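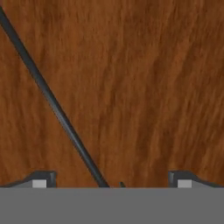 Flenura

Flenura is a job scheduler for small offices. It moves records between a customer database and a web front end at set times and writes a plain log of what it did. Orkside maintains it. Subbarao Rodrigues wrote the first version and Daryna Sydorenko looks after releases.

Requirements

A Linux server with 200 MB of free disk space
PostgreSQL, with an account that can create tables
One open port, 3651 by default

Installing

Unpack the archive, copy settings.sample to settings.conf and fill in the database name and password. Run the setup script once as the database owner. It creates 22 tables and stops if any of them already exist.

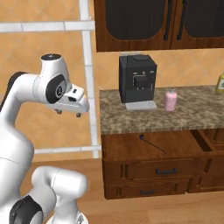
White arm and gripper, tiled wall behind

Scheduling

Each job has its own file in the jobs folder. Times use the 24-hour clock and the server's own time zone. A job that overruns its slot is left to finish, and the next run is skipped and logged.

Known problems

Error 411 in the log means a record arrived without a customer number. The Sturkow importer still drops accents from surnames. A fix is planned for April.

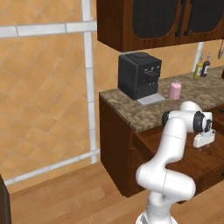
Can I run two copies on the same server?
Give each copy its own port, database and jobs folder. They must not share a log file.

Licence

See LICENCE.txt. The Amin date library in the lib folder has its own terms.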